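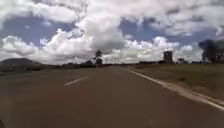 Session 8. Comparing two front cameras and two steering controllers

Read this handout before you come to the lab. Bring the results sheet from Session 7 with you, because we will use the same table.

1. What we compare

The cameras are the Gemedora and the Mamo. Both give color images, but the Mamo has a narrower lens and its image is softer at long range. The controllers are Plurnus, which steers toward a point far ahead on the lane, and Nusus, which corrects the side distance to the edge line. This makes four pairs. Every group tests all four on recorded road images, 500 for each camera. We do not drive the vehicle in this session.

2. Finding the lane

A country road is a good first test. The solid edge line on the right is long and bright, so most detectors find it without trouble. The center marking is more difficult. A worn dash has soft edges and almost the same gray as the asphalt, and a high threshold will remove it completely. Start with the threshold at 80 and lower it in small steps.
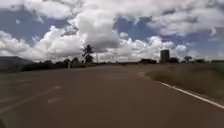

When the road bends, a straight line fitted to the near part of the edge will leave the pavement further on. Please use the second-order fit for such images. Look also at small pale spots close to the line — the detector may take them as part of it, and then Nusus makes a sudden correction.

3. What to write down

For each pair, note the side error, the number of images with no line found, and the largest change of steering angle between two images. Mark bright clouds if the exposure has made the road too dark.

Question for discussion: would you keep the far point of Plurnus at 11 meters if only the edge line is found?

Send your table before the next session. One table per group is enough.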